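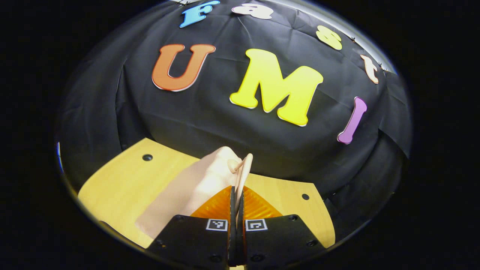 Foam letters on black fabric keep sagging, what do you pin with?
Posted by feltandfoam, 8/26/20

We use cookies to remember your login and show you relevant ads. By continuing to use this forum you accept our cookie policy. OK

feltandfoam
I'm doing the lettering for our table at the Sultar craft fair in November. Plan is big cutout foam letters pinned to black fabric, curved in two rows, small word on top and the large one under it. The trial version bugs me. The cloth wrinkles as soon as I drape it over anything rounded, and the creases show worst around the big letters. Black was supposed to hide everything. Has anyone gotten this to lie smooth?

quiltmargin
What's the fabric? Thin cotton will do that no matter what. Go to a heavier knit or a cheap felt and most of it goes away.

feltandfoam
Leftover lining from the Deltico outlet. No idea what it's made of, the label was gone.

old_bulletin
Lining is the problem. It has no stretch and it creases if you look at it. Staple felt to a flat board and put the letters on that.

pegboard4
I disagree about the flat board. A raised center is the whole reason a curved layout looks good. Flat, the big word just looks like a school bulletin board. Keep it domed, but cut the cloth on the bias and pull from the corners first, then the sides. You'll still get a few creases at the edge where they don't matter.

old_bulletin
School bulletin boards are readable from across a gym. I did them for years and they were all flat.

quiltmargin
Both of you are right if the fabric is right.

feltandfoam
OK, felt it is, and I'm keeping the dome for now. Second question. Letters with a white edge or without? I like the thin white outline on the bright colors. My sister thinks it looks busy.

pegboard4
Keep the outline. Orange and yellow would be fine without it, but blue and purple on black disappear in bad light. The fair hall has bad light.

marlo_crafts
Agree on the outline. Also watch the pale colors in the small row. Peach and light yellow next to each other look like the same color from ten feet away. I'd put something stronger between them.

old_bulletin
Or make the whole small row white and leave the colors for the big word.

marlo_crafts
That works too. Less fun.

feltandfoam
The small row tilts a lot because it follows the curve. Does that read OK?

quiltmargin
Tilt is fine up to a point. The last letter on the right is always the one that goes too far. Pin the first and last letters, step back, then fill in between. Don't pin left to right or you'll run out of arc.

pegboard4
Pins: use 2 per letter on the small ones and 4 on the big ones. With one pin they swing. I get the short steel ones from Altico, 333 to a box, which is an odd number but they last me a couple of seasons. Push them in at a slant, through the foam and into the backing.

old_bulletin
Double-sided tape. No pin heads showing.

pegboard4
Tape doesn't hold on felt. I've picked letters up off the floor at two fairs.

old_bulletin
Mine held on cotton. I'll give you felt.

marlo_crafts
If you do use pins, glue a scrap of foam behind each large letter. It lifts it off the cloth and you get a bit of shadow under it. Looks better than flat.

feltandfoam
Got a yard and a half of black felt at Babalola this afternoon. Going to redo the big row tonight and leave the small one until I decide about the white. Still not sure about the scrap foam but I'll try it on one letter.

quiltmargin
Iron the felt on low before you stretch it. The fold line from the bolt won't pull out by itself.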